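Dreka – debut EP "Trulel": members' views

Posted by northgate_listener, 12/10/2023
Members are invited to give their views on the first EP from Dreka, issued by Zodov in a pressing of 500. I consider the opening song the strongest thing the band has written. The second side is less certain, and the vocals sit too low throughout.

Posted by J_Yanez
I must disagree regarding the vocals. They were placed in the same way when the band played Cáceres in September, and the words were perfectly clear. I bought the shirt as well.

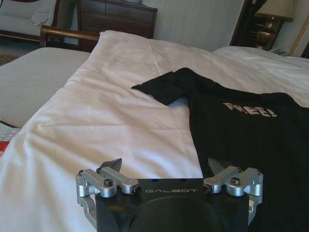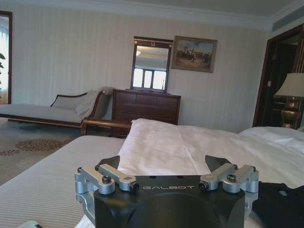
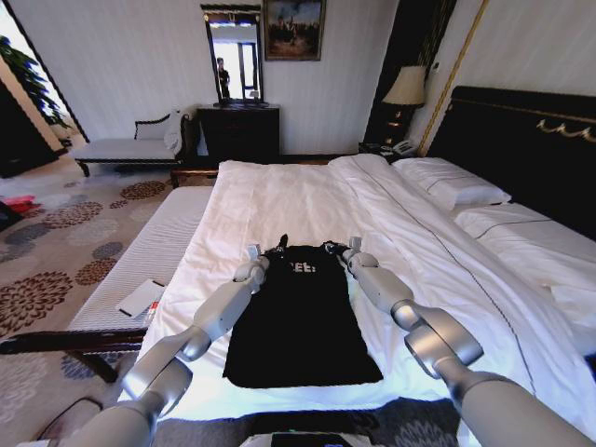 The closing song was played at half the speed that evening and was much the better for it. I would ask members to hear it live before passing judgement on side two.
Joaquín Yáñez

Posted by marlow422
With respect to the previous poster, a record should be judged as a record. Most of us will not be travelling to Cáceres. The drums on side two are poorly mixed and Zodov ought to have asked for another attempt.

Posted by northgate_listener
I accept the point about the drums. I maintain my view of the vocals.

Posted by J_Yanez
The download is a different mix from the vinyl. May I ask which version marlow422 has heard?

Posted by marlow422
The download. I shall listen to the vinyl and reply in due course.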